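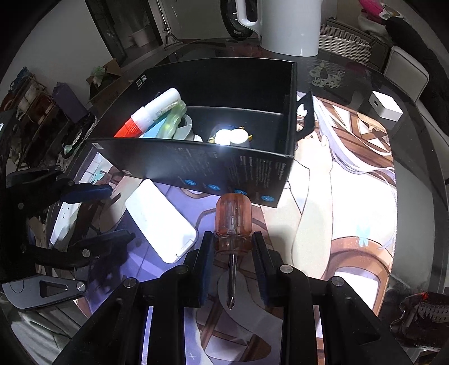

Wer für jeden Kleinkram einen eigenen Behälter anlegt, suche am Ende nur die Behälter, stand als Kommentar unter meinem letzten Beitrag über Schubladen. Man solle lieber eine einzige große Kiste nehmen und alles hineinwerfen, dann wisse man wenigstens, wo es ist.

Startseite Schreibtisch Keller Reparaturen Archiv Kontakt

Juli – von Ustwood

Ich habe über den Kommentar länger nachgedacht, als er wahrscheinlich gemeint war. Die große Kiste hatte ich nämlich schon. Sie stand jahrelang unter dem Schreibtisch, und es stimmt, ich wusste immer, wo alles war. Nur dauerte es jedes Mal eine Viertelstunde, bis ich den Schraubendreher oben hatte, und danach lag der halbe Inhalt auf dem Teppich.

Jetzt steht auf dem Tisch ein schwarzer Karton. Er ist aus fester, glänzender Pappe, innen mit einer Trennwand, und außen ist er mit kleiner weißer Schrift bedruckt. Weggeworfen habe ich solche Kartons früher sofort. Inzwischen hebe ich sie auf, wenn sie stabil genug sind, dass die Wände nicht nachgeben, sobald man etwas hineinlegt. Ein Karton mit Griffausschnitt ist mir am liebsten, weil ich ihn mit einer Hand vom Tisch ziehen kann.

Der Schreibtisch ist 70 Zentimeter tief, und davon brauche ich vorne etwa 40 zum Arbeiten. Der Rest dahinter war bisher die Zone, in die alles geschoben wurde. Kabel, Quittungen, Klebestift, die Schere mit dem gesprungenen Griff. Als ich im Juni den Tisch einmal ganz abgeräumt habe, kamen darunter zwei Wasserränder zum Vorschein, die ich noch nie gesehen hatte.

Zwei Fächer

Ich wollte zuerst vier Fächer haben. Ich habe aus einem Schuhkarton Streifen geschnitten und ineinandergesteckt, und nach drei Tagen lag in jedem Fach von allem etwas. Mit vier Fächern muss man sich bei jedem Gegenstand entscheiden, und ich entscheide mich abends um elf nicht mehr.

Bei zwei Fächern geht es. Links kommt hinein, was ich im Lauf der Woche in die Hand nehme. Rechts liegt, was noch keinen Platz hat. Im Moment ist das linke Fach deutlich voller, unter anderem mit dem weißen Ding mit der orangeroten Kappe, das ich wegen der Kappe immer sofort finde. Rechts liegt etwas Weißes mit Gelb daran, und das darf dort bleiben, bis ich weiß, wohin damit.

Die Regel für rechts: Einmal im Monat wird das Fach ausgekippt. Was dann keinen Platz bekommt, geht in die Schachtel für den Flohmarkt in Bristside oder in den Müll. Das habe ich bisher zweimal gemacht. Beim ersten Mal blieb fast alles liegen, beim zweiten Mal ging es schneller. Ein Ladegerät für ein Telefon, das ich nicht mehr besitze, habe ich beide Male wieder hineingelegt. Beim nächsten Mal kommt es weg.

Der Schraubendreher

Zum Schraubendreher habe ich nach dem Beitrag über den Keller mehrere Fragen bekommen, deshalb noch ein paar Sätze dazu. Ich benutze am Schreibtisch nur einen, einen Kreuzschlitz mit durchscheinendem orangefarbenem Griff. Er kommt aus einem Satz mit 6 Stück, den ich bei Trujillo im Ausverkauf mitgenommen habe. Die anderen hängen im Keller an der Leiste und werden dort auch gebraucht.

Der Griff hat Rillen, das ist bei kleinen Schrauben angenehm, man rutscht nicht ab. Die Farbe ist mir eigentlich zu laut, aber auf einem dunklen Karton oder zwischen Kabeln sieht man sie sofort. Früher hatte ich einen schwarzen. Den habe ich beim Umzug verloren und ein Jahr später hinter der Heizung gefunden.

Was ich damit am Schreibtisch mache: Batteriefächer aufschrauben, die Tischlampe nachziehen, das wacklige Bein vom Monitorständer festdrehen. Das Bein lockert sich alle paar Wochen wieder. Ich hatte es mit einer Unterlegscheibe versucht, dann mit zwei, dann mit einem Tropfen Schraubensicherung. Der Tropfen hat am längsten gehalten – bis kurz nach Ostern.

Was nicht in den Karton darf

Papier. Sobald der erste Zettel im Karton liegt, kommen die anderen nach, und darunter sieht man nichts mehr. Quittungen stecken jetzt in einem Umschlag an der Wand, und der wird geleert, wenn er sich nicht mehr schließen lässt.

Schrauben gehören auch nicht hinein. Ich habe im Keller einen Sortierkasten von Baltutura, auf dessen Deckel steht, er fasse 3.000 Kleinteile. Nachgezählt habe ich das nicht. Wenn oben auf dem Tisch eine einzelne Schraube übrig bleibt, lege ich sie auf den Rand der Treppe und nehme sie beim nächsten Gang nach unten mit. Das klappt besser als erwartet, solange niemand barfuß durch den Flur läuft.

Flüssiges kommt ebenfalls nicht hinein, wenn der Verschluss schon einmal geklemmt hat. Ein früherer Karton ist mir auf diese Weise am Boden aufgeweicht, mit Möbelpolitur. Der Geruch war noch im Herbst im Zimmer.

Wo es noch hakt

Flache Sachen rutschen immer unter alles andere. Ich habe überlegt, an der hinteren Wand einen Streifen Pappe einzukleben, hinter den man sie hochkant stellen kann. Dafür müsste ich den Karton aber einmal ganz leeren und den Kleber über Nacht trocknen lassen, und dazu bin ich bisher nicht gekommen.

Geräte passen außerdem schlecht. Alles, was größer ist als eine Handfläche, nimmt ein halbes Fach weg und landet deshalb davor auf dem Tisch. Dort liegt es dann schräg herum und wird von mir abends ein Stück zur Seite geschoben, morgens wieder zurück. Vielleicht kommt noch ein zweiter, flacher Karton dazu, etwa vom Format einer Pralinenschachtel. Wenn ich einen passenden finde, schreibe ich, ob er etwas gebracht hat.

Zur großen Kiste aus dem Kommentar noch: Sie steht inzwischen im Keller und ist mit Winterschuhen gefüllt.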